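What I wore to be a tree

April 21, 2018

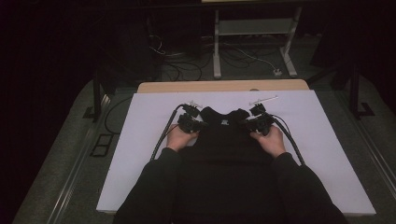
The director has a theory

Second week of rehearsals for the spring show and I am still not convinced there is a show. Helmi Peltonen, who is directing, believes in what she calls "listening to the floor". We listened to it for most of an hour last night. It creaked, near the piano, and she wrote something down.

I took the part because I was told it was small. It is 9 lines and a great deal of standing. In January it was a comedy set in a railway buffet. Since then the buffet has gone, the trains have gone, and the chorus are now a forest. All blacks, no logos, bare feet. I asked whether a forest would be in black and was told the audience would do the rest. I have met our audience. They will do the raffle and the interval wine.

Helmi Hämäläinen plays the widow and is very good, I'll give her that. She had the whole of act two off the book and got through it without looking at anyone -- which may have been the acting or may have been my breathing. The two Helmis don't agree about the ending. One wants a blackout and the other wants a song. I'd settle for knowing which side I go off.

The hall at Tanton is booked for two nights and we are meant to sell some 700 tickets. I've seen that hall half empty for a man with a live owl. There is talk of posters.

A long argument after the break about the running time. It was 90 minutes on paper and nobody has yet run it in one go, so I don't see how the paper knows. Oksanen, on lights, says he can shorten the storm. He said that last year too, and the storm went on until people looked for their coats.

Home late, knees bad, ate toast standing up. Went over the lines in the bath and had seven of them, then six. The two that go missing are both "Who's there?" and I can't tell them apart.

Rehearsal again tomorrow, with the ladder.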